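Section 3: Oiling and Waxing Your Premwood Top

Okay, so you've got the legs on and the top is sitting flat (if it rocks, go back to Section 2 and sort that out first, because oil won't fix it). Now for my favorite part! I've done this on every top in my own house, and I still get a little thrill when the grain comes up.

What you need

The can of Sampaio oil from the box
A tin of wax
200 grit sandpaper
Plain cotton rags, old T-shirts are great
Gloves

Set yourself up somewhere with a window open. I like to throw an old sheet on the floor too, since I drip. Everybody drips.

1. Sand the whole top lightly with the 200 grit, always going along the grain. You're only knocking down the fuzz, so don't lean on it. Do the edges by hand even if you own a power sander.

2. Wipe off the dust with a dry rag. Then do it again with a clean one. I skipped the second wipe once and ended up with a finish like toast crumbs.

3. Stir the oil with a stick. Don't shake the can, you'll get bubbles.

4. Pour a small puddle in the middle and push it outward with a rag. Keep going until the whole surface looks evenly wet, and do the end grain last (it drinks a lot, so go back over it).

5. Wait 7 minutes, then wipe off everything that hasn't soaked in. And I mean everything! If your rag drags or feels tacky, put on a touch more fresh oil to loosen it up and wipe again.

6. Leave it overnight and repeat steps 4 and 5 for a total of three coats.

CAUTION: Oily rags can heat up and catch fire all by themselves. Spread them out flat outdoors to dry, away from anything that burns, or keep them under water in a metal can with a lid. Please don't ball them up and toss them in the kitchen trash.

The color is going to change on you. Bare boards look pale and kind of chalky, and the first coat can be a shock if you were expecting something light. The Honey tint goes properly orange, and the wavy grain gets a lot darker than the rest. 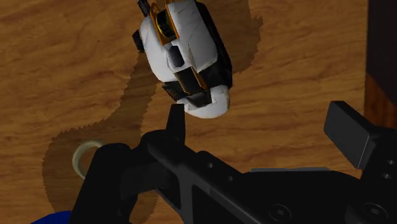 Fig. 3-1. Honey-colored wood with dark, wavy grain.

If that's warmer than you want, use the clear oil, which we sell separately under the Vindbridge name. Test it on the underside first. I always do, and I've changed my mind there more than once.

7. When the last coat is dry to the touch, rub on a thin layer of wax, let it haze over, and buff it with a clean rag until your hand slides.

NOTE: Go easy on the top for the first week. Coasters, no hot pans, no wet laundry piled on it. You can put things on it after a day, just lift them instead of dragging.

NOTE: If you bought the Silix feet, stick them on after the wax, and keep wax off the spots where they go. They won't grab otherwise.

For touch-ups, one thin coat whenever water stops beading is plenty. Mine gets its coat every August, when I can leave the windows open all night. Section 4 covers rings, scratches and candle wax.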